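I caught Yufang Meng on a Thursday, right after lunch, and she was still a bit annoyed with her robot. Fair enough! Her team at Stisus had spent the morning on a fault in the grocery task, the one where a two-armed robot has to move produce from a cutting board into a basket, all in simulation.

"It ran 292 times and we thought we were fine," she told me. "Then I looked at the force log for the right thumb, and oh boy."

What she found was a thumb that wouldn't close. The hand opened wide on command, the close command went out, and in 40 of the runs the thumb just stayed where it was while the arm carried on to the basket with nothing in its grip (and reported success, which is the part that bugs her most).
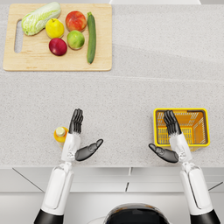 Marjatta Kokkonen sees it differently: she blames the success check, and she told me over the phone that a stuck thumb is a small bug, but a robot that says "done" with an empty hand is a safety problem once you put it in a real kitchen.

Yufang laughed when I passed that on. "She's right, and she's been right since April." The fix they're trying now stops the arm if the thumb hasn't moved within 10 milliseconds of the command. It's touchy, though – it also halted a few perfectly good grasps, mostly on the zucchini, and she hasn't worked out why. She was rerunning those when I left.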